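27 Jul 2021

Quick one, I'm typing this on my break and the break room chair is the bad one.

So the arms are staying. We got the word this morning, the trial is over and Indora is keeping them. If you've read this blog before you know I pack sets. Kitchen stuff, table stuff, gift boxes, whatever the Chmielewska building gets sent. Been doing it since before the name on the sign changed. And since March there's been an arm at the end of my line doing the picks I used to do.

People ask me did you lose your job. No. Did my job change, yes. A lot. More than they said in the meeting with the donuts.

Old way - you stood there, you grabbed, you wrapped, you put it in the box. 442 items on a good shift, I kept my slips so I know. My wrists knew too. New way is I stand back and watch a screen, and when the arm stops I go figure out why it stopped. Mostly it stops over dumb things. A shiny thing. A thing lying on its side.
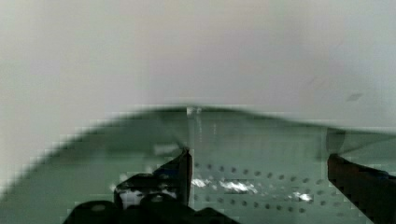 The screen is the part I had to learn from zero. You get the view from the wrist and that's it, no wide shot unless you ask for it, and you have to make a call off of that. First week I was terrible. Everything up close looks like nothing. You get a big green see-through curve with rows of dark dots and a bunch of glare across it, one finger on each side, and you have to say yes close or no back off. My first thought was always no. Now I'm at yes more often, and faster, and I don't lean in with my nose on the monitor like I used to. The glare still gets me though. Glare plus see-through plastic is the worst combo there is.

They sent us to a class for it, seven of us, at the Clasa place across the road. Two mornings. Good coffee. The teacher was nice but had never packed a box in their life, and you could tell. We ended up teaching them some stuff. Like how you don't grab a bottle by the neck if you can help it, and a mug you want to know where the handle is before you do anything. That's just hands knowledge. I never thought of it as knowing something until I had to say it out loud to a person with a clipboard.

Which is the part I keep chewing on. Half of what I do now is saying out loud what my hands used to do on there own. It's tiring in a different way. I go home and my back is fine and my head is mush. Used to be the other way around, I could listen to a whole audiobook on shift and still have some left for cooking.

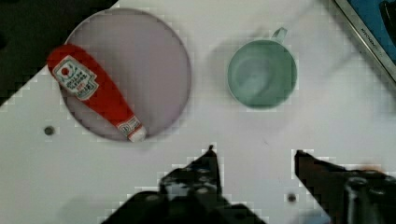

Also it's quieter. I miss the talking. When there was five of us on a line you knew whose kid was sick and whose car died. Now it's me and one other person two stations down, both on headsets. Lunch is louder to make up for it I guess.

Money - since somebody will ask in the comments. They bumped the watchers up 225 a month. Not nothing. But the second shift at the Jernosau site got folded into ours and not everybody came over. Almost 24 people. Some took the payout, some are still waitng to hear. So when the email says everybody wins I kind of skim that part.

I don't hate the arm. It's slow and careful and it never gets snippy before lunch. I'd like a say in how fast they turn it up, is all. They want us to watch two at once by the fall. I can do one. Two, I don't know. You look away and that's when it stops.

OK buzzer. Will try and post the zucchini thing tonight if I'm not dead.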